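Bench Tips: Comparing Grippers on Everyday Objects
Workshop guidance, Gakoddale Technical Centre

The following advice is issued to members who book the manipulation bench in order to compare grippers, fingertips or wrist cameras. It assumes that the safety induction has been completed and that the arm has been released for use by the duty technician.

Choosing the objects

Select items that differ in shape, stiffness and surface. Household goods are suitable and inexpensive to replace. Paper cups are particularly informative, as they show at once when the closing force is too high. Keep a supply of spares and discard any cup with a creased rim. Phones used on the bench must be retired units with the SIM card removed.

Cans should be sealed and clean. Weigh each object and write the figure on the log sheet; the can in our standard set is 412 g. Objects brought from home may be added, provided that the same objects are offered to every gripper under comparison.

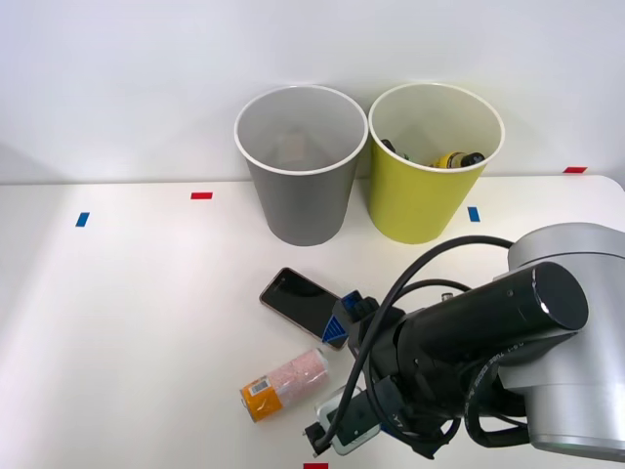 Marking the table is the most useful ten minutes of any session. Apply short strips of coloured tape before the first trial, and return each object to its place by reference to them. Two colours are sufficient: red and blue strips on a white tabletop remain easy to distinguish, both for the operator and for the camera. A can laid on its side is a harder starting position than an upright one and should be recorded as a separate test. The same applies to a phone lying flat, which offers very little edge to a fingertip. Set it at a diagonal for at least one series, as many grippers that manage a square approach will fail on an angled one.

Fitting the fingertips

Change one part at a time. If the Jirnden fingertips are to be compared with the Closa pair, leave the controller, speed and camera as they are. Wipe the contact faces with a dry, lint-free cloth between series. Washing-up liquid leaves a film and must not be used.

Cables and camera

Before running at full speed, move the wrist slowly through its whole range and watch the cables. Allow enough slack for the furthest reach — but not so much that a loop can catch on the table or on the objects. Check the lens for fingerprints. Dark, glossy screens reflect the ceiling lights, and members may find that switching off the nearest row improves the picture.

Recording results

Carry out 70 attempts for each gripper and object. Note every failure, including those caused by the operator. The comparison completed in December by Yolanda Chávez ran to 1,000 attempts, of which 226 were failures; her log sheets are held in the Bermúdez cabinet and may be consulted as a model.

Leaving the bench

Park the arm, close the controller session and return the objects to their tray. Tape may be left in place overnight if the same member has booked the following morning. Otherwise, lift it slowly from one end and remove any residue with a damp cloth.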